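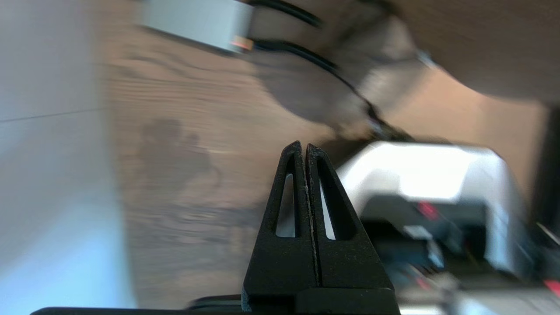

Hundden publica Stilex 6, el planificador que sabe cuándo callarse

Tirnham, marzo. Hundden anuncia la disponibilidad de Stilex 6, nueva versión de su software de planificación de agarre para brazos con cámara en la muñeca. La novedad principal es una función que los clientes pedían desde la versión 4: el programa admite que no ve bien.

Cuando la imagen llega borrosa por el movimiento, Stilex 6 baja la confianza de la detección, pide otra toma y replanifica. La versión anterior prefería opinar. En las pruebas internas, sobre 251 secuencias con cables sueltos en la mesa, los agarres en vacío pasaron de 73 a 11. Los 11 restantes tienen ya su propia carpeta y un nombre que no reproducimos aquí.

La actualización incluye también un visor de trayectorias, calibración de muñeca sin tablero y mensajes de error redactados en frases completas — una petición del equipo de soporte, que llevaba años traduciéndolos por teléfono.

El módulo de percepción se ha desarrollado con Venkataraman, socio de integración de Hundden. Las licencias vigentes se actualizan sin coste. La documentación está disponible en español e inglés.

Contacto de prensa: oficina de comunicación de Hundden, Tirnham.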